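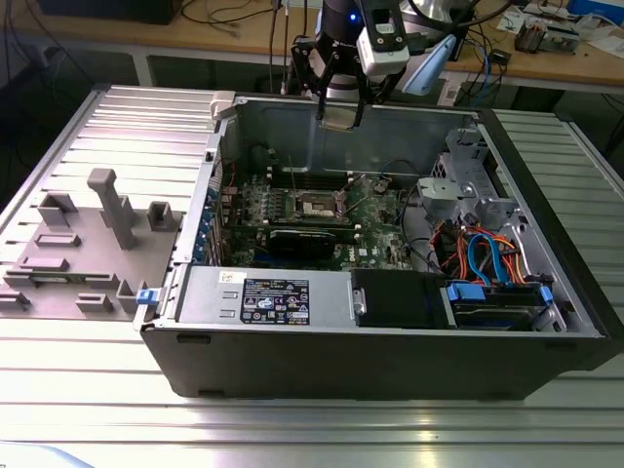 *The old tower on its side, with the panel off.*

I bought my tower second-hand six years ago, from a small shop in Tretcombe that has since moved. I use it for my translation work and for the drawings I make in Cuadros in the evening. It was already an old computer when it came to me, and it is heavy. When I moved to my present apartment in Plindgate I carried it up the stairs by myself, which I don't recommend.

In May it started to turn itself off. First it did this only in the evening, when I had a big drawing open, and later also in the morning when I was writing an e-mail. I wrote down each time in a notebook, because I had read that the fault often follows a pattern. I could not find a pattern, but I did learn that I drink too much coffee, for I wrote that down too.

A new computer of the same class would cost me 700, and I did not want to spend it. My neighbor Houda El Fassi repaired office computers for many years before she became a teacher, and she told me to begin with the cheap things: clean it, take out the processor, look at the socket, and put everything back with new paste. "Half of the sick computers are only dirty," she said. I liked this sentence very much and I repeated it to my family, who did not find it as interesting.

## Before you touch the board

My advice is for people like me, who are not technicians but who can be patient.

1. Shut down the computer in the normal way and unplug it from the wall. Then press the power button one time, so that what is left in it goes out.
2. Lay the tower flat and remove the side panel. Give it a big table if you can. My kitchen table was too small.
3. Take photos of the cables with your phone before you pull anything.
4. Remove the cooler and keep its screws in a cup. Turn each screw a little, then go to the opposite one.
5. Take out the memory modules. It is possible to leave them, but with the slots free there is more space for the fingers.

For the old paste I used alcohol and a cloth that leaves no hair. It took me much longer than I expected. The gray layer goes away quickly in the middle, but at the corners it stays and stays, and you must not scratch.

When the metal lid is clean, you can finally read it. On mine it says INTEL XEON E5-1630V3, and below that, 3.70GHZ. After six years of working with this computer I did not know the name of the thing inside! I had always said "the processor," like someone who says "the doctor" and never learns the name. If you are going to look for a replacement, copy the complete line, including the V3 at the end. I found the same chip used for 40, in case mine was dead, but I decided to wait before ordering it.

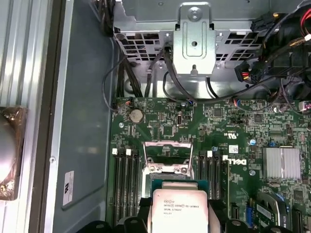 ## The socket

Of all the work, the socket was the part that made me afraid. The levers are thin and bent, and they resist a little when you press them, so the first time you think that you are breaking something. Houda told me that it is normal to feel resistance, and that what is not normal is to push the processor itself. It must go down flat by its own weight. If it does not lie flat, you lift it and look again.

Hold the chip only by its edges. Look for the small mark in the corner of the chip and the matching one at the socket, and compare them before you lower it, with a good light. I used the lamp from my desk and also a magnifying glass that belonged to my father. I checked the contacts from several sides and I saw no dust and nothing bent, which was a relief and at the same time a small disappointment, because I had hoped to find the guilty one.
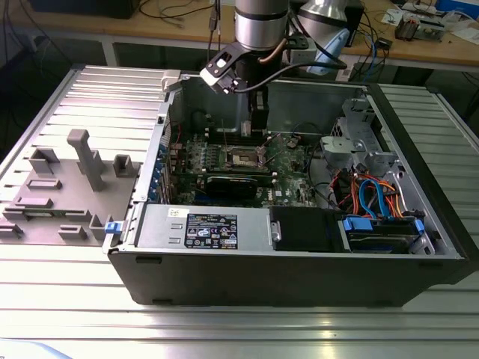 Cables were my other worry. I am a person who ties everything together with a string, and inside a tower this is a bad habit, because later you cannot follow which wire goes to which place. I asked my friend Bilal Awad how he remembers them, and he answered that he does not; he puts labels. So I began to look at what was already marked. The power supply has its big black label with the printed text, and above it a small white sticker with something written by hand, and it was this sticker that gave me the idea to make similar ones for my own cables. The blue SATA cable makes a nice high curve over the others, so that one I can always find, but the orange and red wires go together in a bundle and they need help. I cut my labels from the paper tape that I use for jars of beans. They are not elegant. I wrote "disk" on one and "ask Bilal" on another.

The hard drive I left in its place. The blue plastic clips look easy to open, but all my translations are on that drive, 452 folders, and I had promised myself to touch only the things that were on my list. Before starting I made a copy with Sarkley, the backup program that my sister uses, and I advise you to do this also, even if you only plan to remove dust.

If you want to practice the movements before you put the processor back, do it with the socket levers, slowly, while the socket is protected with its cover. Open, close, open again.
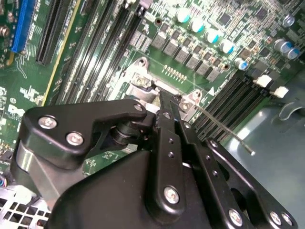
After two or three times the hand knows how much force it needs, and you stop holding your breath. Then put the chip in, close the levers in the correct order, and only then open the tube of paste. I put a quantity like a small pea in the middle and let the cooler spread it. In the forums there are people who become very angry about the shape of the paste. I read them for one whole evening and then I made the pea.

Put the screws back in the same way as you took them out, a little on each one, going across. Then the memory, each module until both ends are locked. One of mine was not locked and the computer answered with beeps, which frightened the cat. I pushed it again and the beeps stopped.

Since then the tower has turned itself off one time only, and that evening there was a storm, so I don't know if I should write it in the notebook. I will wait until the end of winter before I say that it is repaired. The used chip for 40 is still for sale, I looked this morning.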